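October 30, 2021. Skokport bench room, desk under the whiteboard.

Came in to do the Moroz hub drawings, ended up doing the desk instead. Writing it down so the next person doesnt redo it all.

State on arrival: desk fine at the back, awful at the front. Eraser crumbs in everything, two dead markers, somebody's lunch receipts, offcuts of card from the funnel mockups. Offcuts over 30 mm went in the scrap drawer, rest binned. Receipts are in the tray by the door if you want them back. Will go out with the paper otherwise.

Wood first. Swept, then damp cloth, then dry cloth. Did not use the spray. Last time the spray left a cloudy patch that took until February to wear off and I am not going through that again. If anyone wants to oil the top, do it at the end of a week and put a note up. Still have most of a tin left from the Grelotcombe benches, bottom shelf, lid is stiff.

Ring marks: two old ones near the front. Tried 700 grit, very light, along the grain. One gone, one fainter. Stopped there. Don't go coarser. It's the only nice desk top we've got, the others are all painted.

Mat: washed it in the sink, lukewarm, drop of dish soap, laid flat to dry on the floor with a towel over. NOT on the radiator. The one at Plondska got hung over a radiator and it still has a hump in it, you can't cut a straight line across it. Some of the glue spots came off with a thumbnail, some didn't. Leave them. 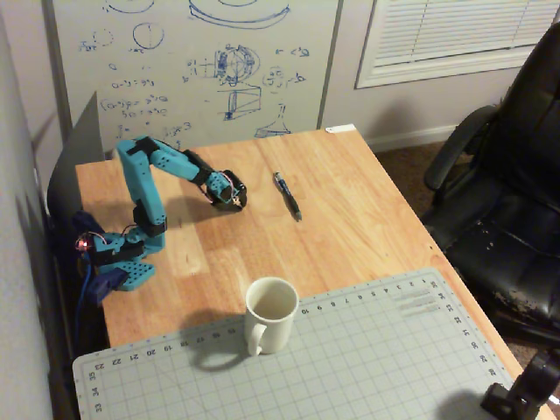
Where the mat goes has been argued about enough so I am just going to say it. Front right. The people who cut are mostly right handed and want their elbow clear, and the ones who write want bare wood under the paper because the grid lines show through thin sheets and drive them nuts. So mat front right with the ruler numbers where you can read them, pen on the bare wood next to it, and the white mug I've got standing at the front for now. The mug is a bad idea on the mat for anyone with something hot in it. Mats warp. Mine was coffee and I moved it after. If we get a coaster it lives on the windowsill side.

Whiteboard. Did NOT wipe it. Hub sketch in the middle is the one the Moroz drawings come from and I havent copied all of it yet. Same for the equations down the left, can't tell which of those are live. The funnel near the bottom right I think is finished with, the card version is glued up and on the shelf, but leaving it until somebody says so. Suggest: if you put something up there that has to stay, put a date next to it. I keep saying this. I don't do it either.

Copied so far: circle, outer part of hub. Not copied: the boxy thing under it, all of the maths. Used the soft pencil on the big layout pad, pad is in the flat drawer, second sheet down. First sheet is a false start, ignore.

Measurements for the Moroz layout while I remember. Long side of the sheet is 700, leave 15 clear all round for the clips. I had it as 20 in the last entry, that was wrong, 20 is the old clips. Please cross it out if you get to that page before me.

Blades: changed the one in the big knife. Old one in the blade tin, not the bin, NOT the bin. Small knife is ok for card, no good for foam. Steel rule has a nick in it near the low end, start your cuts higher up until we get a new one. Checked the nick with a fingernail, its real.

Pens next, stupid subject but it took half the afternoon. Tested everything in the jar on scrap. Most of the jar is dead. Kept what wrote first time, gave the rest one scribble and one second chance, then out.

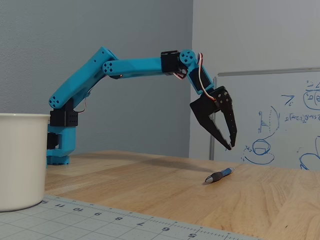
Ballpoint vs fineliner for the layout sheets: going with ballpoint for the construction lines, fineliner only for the final outline. Fineliner bleeds on the layout pad, tried three different ones, all fuzzy at the line ends where you stop. Ballpoint sits on top. The blue one with the black rubber grip is the keeper, it's lying out on the wood and it should stay on this desk, please don't walk off with it to the store room. Grip matters when you're ruling long lines, the slick ones twist in your fingers and the line goes off. It does blob a bit at the start of a stroke so start on scrap and run onto the sheet. Pencil for anything you might want to change. Obviously. I inked the wrong diameter anyway and had to start the sheet over, see false start.

Light: desk is brighter toward one end in the afternoon and I keep drifting that way without noticing, then my hand throws a shadow on the line I'm ruling. Turned the pad instead of the chair. Better. The lamp from Grelotcombe would fix it but the clamp doesn't open wide enough for this top. Maybe a longer bolt. Look in the odds box.

Cutting test on the clean mat, since it was down: straight cuts in thin card fine, no drag. Thick card takes three passes, don't try to do it in one, you end up leaning and the rule slides. Curves for the funnel template still rough. Cutting toward the middle of the sheet and turning the card as you go is better than turning the knife. Tape the back first or the edge furs up. Masking tape is ok, the clear stuff lifts the top layer off with it.

Also found: the small set square, behind the flat drawer. Has been missing for ages. Slightly chewed at one corner, still square, checked it both ways against a ruled line. Hung it on the hook.

Not found: the circle template. Last had it when I was doing the hub outline so it can't be far. If it went to Plondska with the last box could someone ask.

To do
- copy the rest of the whiteboard before anyone gets keen with the cloth
- longer bolt for lamp clamp
- coaster
- redo first sheet, correct diameter this time
- order layout pad, the 700 one, we're down to the last few sheets. check it is the smooth side not the toothy, toothy one eats pens
- new steel rule (or file the nick out? tried once on another one, made it worse)
- second ring mark, leave it for a while, look again when its been oiled

Desk is usable as of tonight. If you work on it tomorrow pls put the mat back where it was and dont stack things on the bare wood part, that's the writing part. Sweep the crumbs toward you not to the back, they go down the gap by the wall and then they're there forever.

Later: remembered the 15 clear applies to the short sides as well. Have ruled it on sheet two.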